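Simanjuntak Hand-Held Gripper, Club Pair
Item no. 3023

Home > Classroom and Club > Grippers and Hand Tools

Sold as a pair. Ships from our Riltton warehouse.

The Club Pair is a set of two hand-held grippers for student robotics teams. Each gripper is worked by hand and has two padded fingers that close toward each other. Students use the pair to practice moving things the way a two-armed robot would have to, and to record those moves with a camera if the club has one. No robot arm is needed.

The set is made for middle school, high school and first-year college groups. It goes with the Erwood Shelf Task, a practice task where two grippers pick up, move and put back light household items on a small shelf unit. You can also write your own tasks. Most clubs do after the first month. 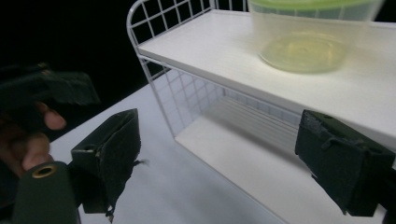
Club Pair grippers at a wire-sided shelf unit, with a green-lidded food container on the top board.

The finger covers are dark green and padded. They are a wear part. Edges and corners go first, usually where the finger rubs on a shelf or table. A little fuzz does not affect grip. Change the cover when the padding underneath starts to show, or when loose threads get long enough to catch on things. Replacement covers are sold separately and fit either gripper.

What's included
2 hand-held grippers
1 set of spare finger covers
1 printed task guide
1 storage bag

Not included
Camera, camera mount, shelf unit, task items

Care
Wipe covers with a damp cloth and let them air dry. Do not machine wash. Do not use the grippers on hot pans, glass or anything with a sharp edge. Store with the fingers open.

Setup time
Allow up to 50 minutes for the first session, including camera setup. The task guide has a checklist on the inside cover.

From a club
"We run the shelf task every April before the Multimcombe meet. Lids are the hard part for new students, so we start them on closed containers and leave opening for later. We went through one set of covers last season." Rosalinda Galang, team coach

Ordering
School purchase orders are accepted. Put the item number on the order. Replacement covers are item no. 29 in the spare parts list.

Related items
Erwood Shelf Task guide, extra copy
Replacement finger covers, dark green
Storage bag, large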